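Nkechi Effiong
Thread: teleoperating a bed-making task in simulation, notes from the December batch

1/ We have been collecting demonstrations for the Grastdale bedroom set. One operator, one simulated arm, one blanket. Posting the notes here as three people have asked for them and I would like to type them once. 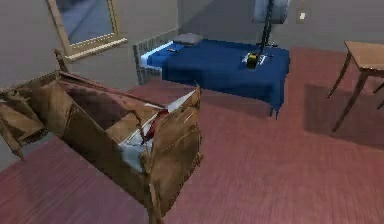 Gripper on the blue blanket, right half of the bed. The cabinet mesh at left is broken.

2/ Target for the batch was 70 demonstrations. An episode starts with the arm parked high and ends when the operator presses the pedal. If the pedal is never pressed, the episode is thrown away at 2000 steps.

3/ Control is a hand-held six-axis device mapped to gripper pose, with a clutch button. Hold the clutch and the arm ignores you while you bring your wrist back to somewhere comfortable. New operators forget the clutch exists and end up with an elbow above their head.

4/ Scaling matters more than I expected. At 1:1 the approach is quick but contact with cloth is poor. We settled on full scale in free space and a reduced scale near the mattress, switched by hand. Automatic switching was tried. Operators hated it, and the recordings show a visible jerk at the boundary.

5/ Cloth contact. The fingers go down flat on the blanket first, then close. Coming in vertically with closed fingers pushes a dent into the mattress and picks up nothing. Coming in open and too fast sends the fingertips through the cloth, and the solver then throws the blanket at the ceiling.

6/ There is no force feedback on our device. The operator judges contact from the shadow and from a small tone that Tijani added to the viewer. The tone rises with contact force. Irritating for anyone else in the room, but it cut the discarded episodes noticeably, so it stays.

7/ On the cabinet. The mesh came through the Indier importer with its panels folded the wrong way. The arm has no business over there in this task, so I left it in for this batch. It does affect the camera view, and it will be fixed before anyone trains on images. Pose-only training can go ahead.

8/ The small dark object near the pillow is a different matter. If the blanket is dragged from the head end, it goes with it and sometimes lands on the floor. We do not count that as a failure. We do log it, as Sirska wants a later version of the task where it has to be moved first.

9/ Pauses. People stop to think, and the recorder keeps going. A policy trained on that learns to hover over the bed doing nothing. We trim any stretch where the gripper pose is still and the finger command has not changed. Do not trim on pose alone or you will cut out the grasps.

10/ Of the first 22 episodes, 4 were redone. Two were clutch mistakes, one was the ceiling business in 5/, and one was me leaning on the pedal.

11/ Question I had by message: why not scripted grasps? We have them. They work when the blanket lies the way the script expects. The demonstrations are for the other starts, with a corner turned under or the whole thing hanging too far off one side.

12/ Next batch uses a second operator, same room, same arm, repaired cabinet. I will add the trimming thresholds to this thread when they stop changing.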